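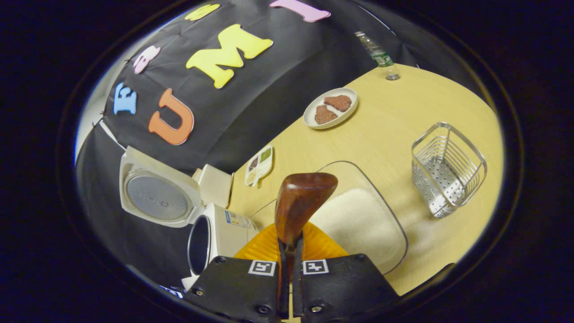 Dry goods cake because of water moving in and out of them, and the amount of water involved is smaller than most people expect. I have been keeping notes on this in my own kitchen since last December, when a canister of table salt set hard enough that I had to chip at it with a screwdriver. The behavior depends a great deal on how the material is held. A layer of fine white granules in a shallow clear glass tray, with a glossy reddish-brown wooden handle beside it, could pass for either sugar or salt by eye, and for storage purposes the difference matters quite a bit. A tray also exposes a large surface to the room for the volume it holds. The same quantity in a tall jar would show far less area to the air and would take much longer to respond to it.

The useful number for any soluble crystal is its deliquescence point, meaning the relative humidity above which the crystal pulls enough water from the air to dissolve itself. For sodium chloride at room temperature it is 75 percent. For sucrose it is near 85 percent. Below that point a clean crystal picks up almost nothing apart from a thin surface film. Above it, the crystal keeps taking on water until it becomes a solution. Pure salt is therefore the more sensitive of the two, although table salt as sold usually has an anticaking agent in it and table sugar usually does not.

Caking does not require full deliquescence. Enough water on the surface to form small bridges of solution where grains touch will do it. When the humidity drops, the water leaves and the dissolved material stays behind as a solid bridge. One cycle gives a weak crust that breaks when the jar is tapped. Repeated cycles thicken the bridges. A kitchen runs through such a cycle each time a large pot is boiled with the window shut.

Particle size comes into it as well. Fine grains have more contact points per spoonful, so for the same swing in humidity they form more bridges. Powdered sugar is sold with starch in it for this reason. Coarse salt can go through a bad summer and still pour, and I have switched to it for everything except baking.

The house is in Flanby, on the damp side of the valley. The kitchen faces north and has a solid floor. I put one Skonent logger on the open shelf over the counter, a second inside the closed pantry, and a third on top of the refrigerator. They record temperature and relative humidity every 16 minutes, an odd interval that comes from the way the memory is divided up and can't be changed to anything more sensible. The cells last a season. The clock drifts a little, always slow.

Before trusting any of them I did the usual salt test. Wet some table salt in a bottle cap until it is a slurry with undissolved crystals still showing, seal it with the instrument in a plastic bag or a jar, and leave it overnight at a steady temperature. The air above a saturated sodium chloride solution settles at 75 percent. Two of the three loggers were close enough to leave alone. The third read 7 points high, and I wrote the correction on a strip of masking tape on its back. Do not let the slurry touch the sensor. Do not use a jar that has held vinegar.

A single-point check tells you the offset at that point and nothing about the slope. For a second point, magnesium chloride gives 33 percent and is sold for other household uses. I haven't done it. Nearly everything I care about happens in the upper part of the range, and I can live with an error down where nothing cakes.

The open shelf is the worst of the three places by a wide margin. On an ordinary evening it goes from the middle fifties to well over 80 percent while pasta water is on the boil, and comes back down within the hour if the extractor is running. With the extractor off it stays high until after midnight. The peak value recorded on that shelf was 99 percent, with a stock pot directly below it and the lid off. I regard that reading with some suspicion, as capacitive sensors do poorly near saturation and there was probably condensation on the housing.

The pantry is slower. Its door fits badly, but even a bad door cuts the short peaks down to almost nothing. The pantry follows the average of the room over a day or so, and in this house the average is under 65 percent for most of the year. Nothing I keep in there has caked, including an opened paper bag of granulated sugar that I left as a control.

The top of the refrigerator was a surprise. I expected it to be bad because warm air rises and carries the steam with it. It does, but the condenser heat raises the temperature of the surface enough to bring the relative humidity down. The absolute moisture content is the same as on the shelf or a bit higher. The crystals respond to relative humidity, so for dry goods it is a reasonable spot. It is a poor spot for oil, chocolate, spices and anything else that suffers from heat.

On containers. I tried the following and weighed each one weekly on a kitchen scale that resolves a tenth of a gram, with the same weight of fine salt in each.

A ceramic salt pig, open at the front. It gained and lost weight with the room, and the salt near the mouth formed a crust that had to be broken by hand. The unglazed interior is said to buffer the moisture. If it does, the effect is too small for my scale to pick up against the general movement.

A tin with a friction lid. Better than it looks. The lid leaks, but slowly, and the contents never see the evening peaks.

A screw-top glass jar bought from the Greenberg hardware store, with a plain metal lid and a thin liner. No change in weight that I could distinguish from scale error.

A clip-top jar with a rubber ring. The same result for the first months, then a small steady gain. The ring had taken a flat set where the wire pressed on it. With a new ring the gain stopped. Rings are a consumable item and should be replaced on a schedule, which I now do when I change the logger cells.

A plastic tub of the takeout kind. Fine until the rim deforms in the dishwasher, and useless afterward.

The bigger factor turned out to be handling. A sealed jar that is opened over a steaming pan takes in a full charge of wet air each time, and a damp spoon carries in more water than a week of leakage through a decent lid. Spooning what is needed into a small bowl before the stove goes on removes most of both. So does shaking from a height of nothing at all – people hold the shaker in the plume, and the holes clog first.

Rice in the salt shaker deserves a paragraph. Dry rice does absorb moisture, and at moderate humidity it holds more of it per gram than salt does. The rate is slow. In a shaker on a table the main function of the grains seems to be mechanical, in that they knock the bridges apart when the thing is shaken. Silica gel works faster and can be regenerated in a low oven. I use it in sachets inside the lid for powdered stock. For plain salt in a good jar I don't bother.

Brown sugar is the opposite problem. It is sold with a film of molasses on the crystals and it hardens by drying out. Everything said here about keeping water away has to be reversed for it. A piece of damp terra cotta in the container works, and so does a slice of bread if you remember to take it out. Mine sits at the back of the pantry in a jar with the newer rubber ring.

If something has already caked, the repair depends on which crystal it is. Salt can be spread on a baking sheet in a low oven until dry and then broken up. It has no trouble with heat. Sugar should be treated more gently, and I would sooner crush it in a bag with a rolling pin than heat it. For a badly set block the grater is faster than either. Sieve afterward and put the coarse part in tea.

The remaining question is ventilation. The extractor duct in this house runs 16 feet with two elbows in it, and the flow at the outside grille is poor. The old place on Wundcombe Road had a short straight duct and a smaller fan, and I never had a caked jar there. I plan to replace the corrugated section with smooth pipe before the weather turns, and then leave the shelf logger in the same place for a month with the same sampling. The outside flap also sticks. I'll do that first, with the flap off and on, so that the two changes can be told apart in the record.

Filed under: Kitchen, Measurements, Damp
Posted 18th September

Print this entry | E-mail this entry

Home Archive Notes Workshop Contact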